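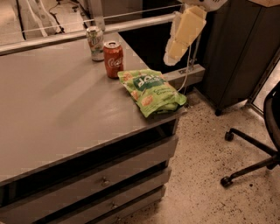 Ticket 2620
Product: Astow desk-clearing routine
Status: open, waiting on Lim support

Hi again! Me with the trash problem. I've been through the reset steps you sent and wanted to get it all down while it's fresh.

Cans first, they're mostly fine. The green and silver soda goes in the bin pretty much every time now, and so does the Coke, as long as they're standing up with a bit of space between them. I moved the grip force down to 3 like you said and it quit denting them (thank you!!).

The snack bag is what's killing me. If it's flat in the middle of the desk, great. If it's hanging over the edge, the arm goes for the part that's sticking out, pinches mostly air, and then reports "item cleared" and moves on. I ran it 9 times this afternoon with the bag over the edge and got one real pickup. The log shows error 349 on two of those and nothing at all on the others, so I can't even filter for it.

Stuff I've tried:
- recalibrated the table height, twice
- turned the overhead light off (shiny bag, figured glare)
- went back to the older Pundov grasp model, which was slower and missed the cans too

Is there a way to make it check the desk again before it says it's done? I'd be happy with that even if it still misses, I just don't want to find chips on the floor in the morning. My boss keeps asking if this thing can do the whole office by October and I keep saying cans yes, bags ask me later.

Logs attached. I'm around until 5 if you want to remote in.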